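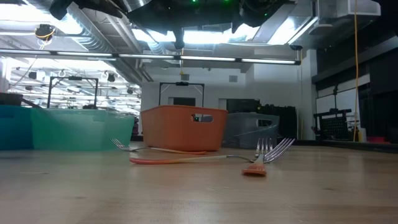 Why did the second glue batch cure faster than the first? The hardener was older stock, opened in the spring, and I mixed it at the ratio for the new can.

October 29, 2024

Glue tests for the Fairweather chairs, continued. Batch 1 (Clasitum, fresh can) gave me the full open time. Batch 2 had 7 minutes before it turned to taffy, with one leg in and three legs watching.

Pulled the test joints on the hand press. Batch 1 let go at 2112 newtons, batch 2 held to 4000 and then took the tenon with it. So the mistake is stronger than the recipe. Wendell Ostrowski has asked me not to write that on the whiteboard.

Slow hardener from Nusumlow is on order, due in November. Until then, 10 grams per cup and no phone calls during assembly.

Joint 5 was clamped crooked – leave it out of the averages. Also the lid of the old can is now a permanent part of the old can. Wendell has the good pliers.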